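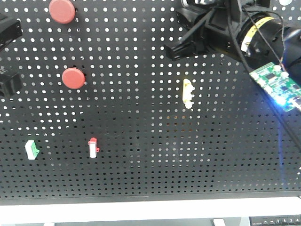
Home | Sets | Downloads | Licence | Contact

# Skollum Practice Questions

Skollum is a set of 1,260 practice questions for first-year university statistics, with a worked solution for each one. It was put together for the Stillunis study site and is kept here as plain text files so that tutors can reuse it.

## What is in it

The questions are split into 4 files:

- `probability.txt`
- `distributions.txt`
- `estimation.txt`
- `testing.txt`

Of these, 529 ask for a single numerical result. The rest want a short written explanation or a few lines of working. Every entry has an ID, a topic, a difficulty level, the question and the solution. Some also carry a note on common mistakes – mostly mixing up standard deviation and standard error.
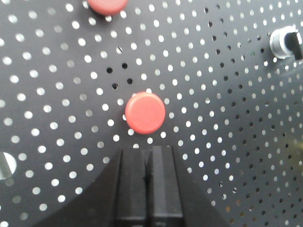 Numerical results are given to three significant figures unless the question says otherwise. Use the tables in `tables.txt` when checking them, as other printed tables may differ in the last figure.

## Using the files

Open them in any text editor, or load them into Kartha with the "tab separated" option. The first line of each file is a header. Don't sort by ID in a spreadsheet without setting that column to text first, or the leading zeros will go.

## Known problems

- Roughly 28 solutions in `testing.txt` still use the old notation for the null hypothesis.
- The Plurnanport past papers are not included.
- Difficulty levels were set by one person and haven't been checked against student marks.

## Licence

Free for teaching and private study. Please keep the ID with any question you copy.

Last updated July 2, 2019

This site uses cookies. By continuing to browse you agree to our use of cookies. Accept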